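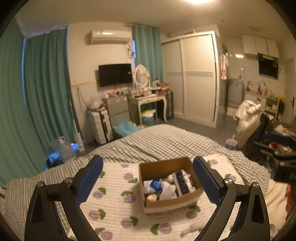 Home | News | Business | Technology | Jobs | Contact

Brerkivton firm sets aside money for more hand-held grippers

December 12, 2021
By Zlatko Živković

Oden, the Brerkivton company that collects recordings of household tasks for robot makers, has approved a budget for up to 25 more hand-held grippers. The tools are used in ordinary homes, on jobs such as packing and unpacking boxes on a bed, tidying shelves and folding clothes. The recordings are then used to train robot arms to do the same work.

The company will pay for the order in two stages. The first is due to be placed early next year and the second will follow once the first batch has been in use for a full quarter.

Chaiwat Sangkhawat, who runs equipment planning at Oden, said the firm had looked at renting but decided against it. Rental prices were fair for a short job, he said, but the contracts on offer charged extra for worn finger pads, and pads are the part that wears out soonest.

"We go through pads at a steady rate and we know what they cost us," he said. "Under the rental terms we would have been paying someone else's price for them every month."

The budget is 4000 euros for spare parts and 3000 euros for storage and cases, on top of the price of the tools, which Oden would not give. The supplier has not been chosen. Two companies, Feven and Eglītis, have been asked for quotes, and both have been told that pads, screws and linkages must be sold separately and kept in stock for at least 2 years.

That condition comes from experience. In October the firm had several tools out of use at the same time while it waited for replacement finger linkages. Work in three flats had to be put back, and the people who had agreed to have their homes used were paid for the lost days.

Sangkhawat said he had also asked for a lighter handle. Operators hold the tool for long stretches and have complained of sore wrists towards the end of a shift. Feven has offered to lend a sample with a different grip. Eglītis has said it can supply the present handle in a smaller size but has no plans to change the material.

Homes are a harder place to work than the company's own practice room, according to Sangkhawat, and the order was planned with that in mind. Beds are soft, boxes shift when something is pulled out of them, and soft packages change shape as the fingers close. Operators repeat a task more often in a home before they get a recording the customer will accept, and the tools see more wear as a result.

The plan leaves out robot arms. Oden had considered buying a pair so that it could test recordings before sending them to customers, but the cost of fitting out a room for them would have used up most of the money. The question will be looked at again when next year's accounts are closed.

Training for new operators will be paid for from a separate budget. Each will spend a week in the practice room before being sent to a home, and will be taught to change pads and tighten the pivots without help.

Quotes from both suppliers are due by the end of January. Oden said it expected to sign with one of them in February, with the first tools delivered in spring.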